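Skolus two-finger gripper kit, fitted in a shared workshop
By R. Tennant
October

The Skolus kit is a two-finger adaptive gripper with a wrist bracket, a camera mount and a bag of fasteners. I have been using it on the right and left arms of a two-armed build, with a double sink and its worktop as the working area. This review covers fitting, wiring and a month of use.

Gripper and worktop during the build.
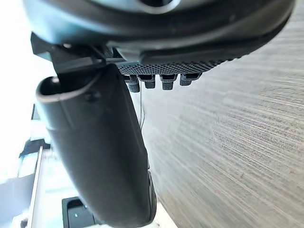
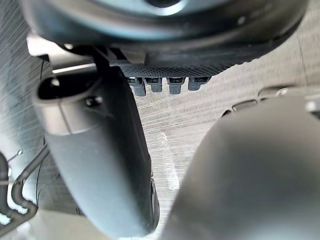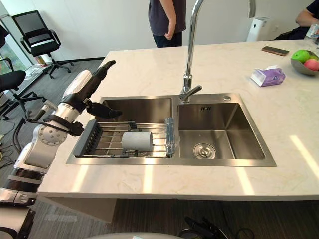

Fitting took two evenings, one per arm, and most of that went on the bracket. The Skolus drawing gives the bolt circle correctly but leaves out the depth of the holes, and the screws supplied are slightly too long for the wrist plate I used. I cut them down. Comari sells the same thread in a shorter length, and I would buy those next time. The fingers themselves arrive assembled. Each is a curved dark grey part, and on the left-hand finger a small screw head sits just below the opening near the top. That screw is worth checking before anything else is bolted on. Mine was loose on one arm, and the finger had enough side play to spoil the calibration.

The wrist camera sits under the housing and looks down along the fingers. The view takes in the textured plate and the four small tabs hanging from it, with the left finger running down one side. I had expected to find the tabs a nuisance. They occupy the upper middle of the view and never move relative to the camera, so masking them in software is a single fixed polygon. The more serious limitation is the right finger. With the gripper open it can fill the lower right quarter of the view as an out-of-focus dome, and small parts on that side are lost until the hand moves. A mount set further back would cure this at the cost of a bulkier wrist. Deludine makes one, which I have not tried.

Cable routing is the weakest part of the kit. The instructions show the lead leaving the wrist in a neat curve and say nothing about strain relief. A lead left to dangle beside a finger will sooner or later be pinched by it. I now use a short sleeve and a clip at the bracket, and leave enough slack for a full wrist turn. Check this by hand with the power off – the first commanded rotation is a poor time to find out that the lead is short.

Control is over a serial link, and the supplied library is plain and adequate. Position commands are repeatable. Force limiting works on a scale from 0 to 100 with no stated units, and I settled on 68 for general handling. Lower settings let smooth objects slip, and higher ones mark soft fruit. An apple is a good test piece for this, being round, fairly heavy and cheap to replace.

The sink is a demanding place to work. Polished steel gives the head camera strong reflections, and the parallel rods of a roll-up rack confuse edge detection badly. A plain bowl on a pale worktop was found at the first attempt under most lighting. Items resting on the rack needed a closer look from the wrist camera before the hand could be brought down on them. The curved fingers did well on cylindrical things lying on their side. They did less well on anything flat, and a phone-sized object on a bare counter could not be picked up without first being pushed to the edge.

I logged 900 grasps over the month. Wear on the finger pads is slight. The bracket has stayed tight with a drop of medium thread lock on each screw. One connector needed reseating, and I put that down to my own early routing.

Noise is moderate. The motors are audible across the room but do not interrupt a conversation. After about 30 minutes of continuous cycling the housing is warm to the touch, and I have seen no drift in position from it.

The obvious alternative is the Stoyanova parallel gripper, which handles flat items better and has a proper cable exit. It is heavier, and its jaws are less forgiving of a badly placed approach. For mixed household objects I would stay with the Skolus. For small flat parts in a jig I would take the Stoyanova.

The kit is recommended to anyone with a tap set, some cable sleeve and a way of shortening screws. Spare fingers are sold in pairs only, and left and right are not interchangeable.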